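# Handout 4: Two-Finger Gripper for a Shared Workshop

Covers the Surden arm build from bare plate to first supervised grasp. Read before the bench session. The wiring sheet is separate.

## 4.1 Scope

The Surden arm is a bench-scale build. It has one arm plate, one wrist, and a parallel gripper with two fingers. All parts can be made or fitted with tools kept in the workshop. The controller is the Gridine board from Handout 3, and its firmware stays as it was at the end of that session.

Motion is tried in simulation first. A program goes to the real arm only after it has finished 100 runs in the simulator with no collision flag. A flagged run resets the count to zero.

## 4.2 Simulation setup

Load the Dufour room set. It has household and workshop surfaces in it, so the same program can be tried against wood, polished counters, glass and painted metal without changing the gripper model.

Settings used in this course:

- Control steps per run: 168
- Physics substeps per control step: 16
- Finger friction: as supplied
- Gravity: on
- Shadows and reflections: on

Leave reflections on even if the simulator slows down. The detector is trained on rendered views, and a polished counter gives it a second, mirrored outline to deal with. If it has never met one in training, it will place the grasp point too low.

## 4.3 Views to check before closing the fingers

Step through a run and stop at each new surface. At every stop, write down three things in the log: the target, the nearest obstacle, and the side from which the fingers can reach. 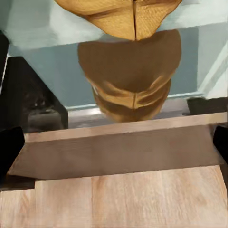
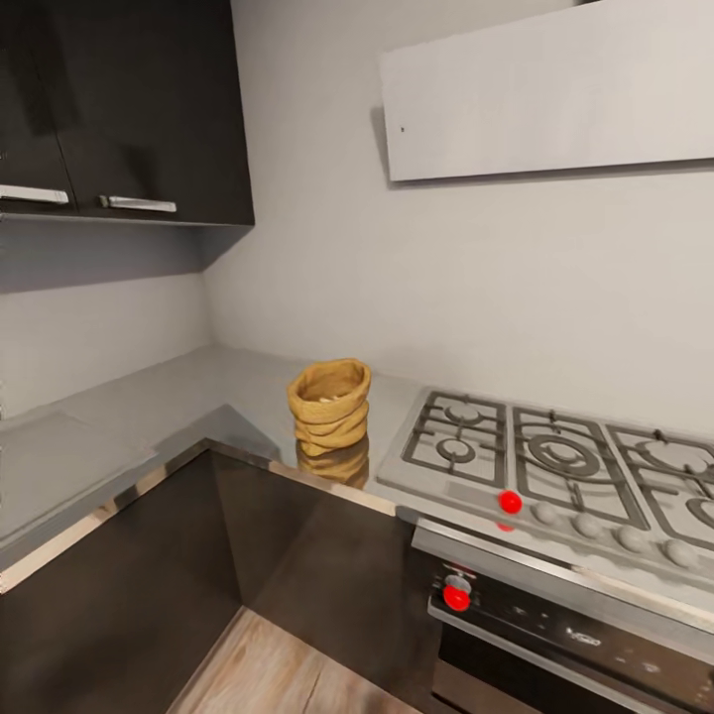
The sack between the inside corner and the stove has a reflection directly below it. 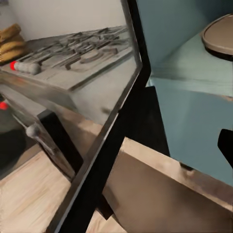
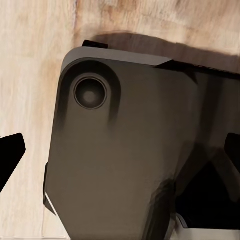

## 4.4 Reading the clearance

Clearance is measured per finger, from the inner face of the finger to the nearest point of the target. The two values are seldom equal. Do not average them.

1. Read the left value and the right value from the overlay.
2. Subtract the smaller from the larger. Half the difference is the lateral correction.
3. Move the wrist toward the side with the larger gap by that amount.
4. Read both values again before closing.

Closing on an off-center target drags it across the surface until the second finger makes contact. Light objects tolerate this. Tall ones tip.

A dark finger against a dark target is a known weak point. The contour merges and the overlay may report zero clearance where there is a gap. Use the joint encoder value in that case and mark the log entry "E".

Wide flat targets, such as boards, are a separate case. Compare the width with the maximum opening before planning any approach. If the board is wider than the opening, plan for the short dimension or reject the target.

## 4.5 Moving to the real arm

- Fit the finger pads. Skolico pads are cut to length with a knife; square the ends.
- Home the gripper with nothing between the fingers.
- Set the current limit to the lowest step on the Gridine board.
- Run the program at quarter speed with one person at the stop button.

Raise the current limit one step at a time, and only if the target slips. A target that slips at step 4 has the wrong pad or the wrong grasp point. Go back to 4.4.

## 4.6 To hand in

The simulator log, with left and right clearance for each stop, and the encoder values for any entry marked "E". Add a sketch of the pad profile with dimensions. Logs from runs made with reflections off will be returned.

Reading for the next session: Handout 5, sections 5.1 and 5.2 (wrist calibration).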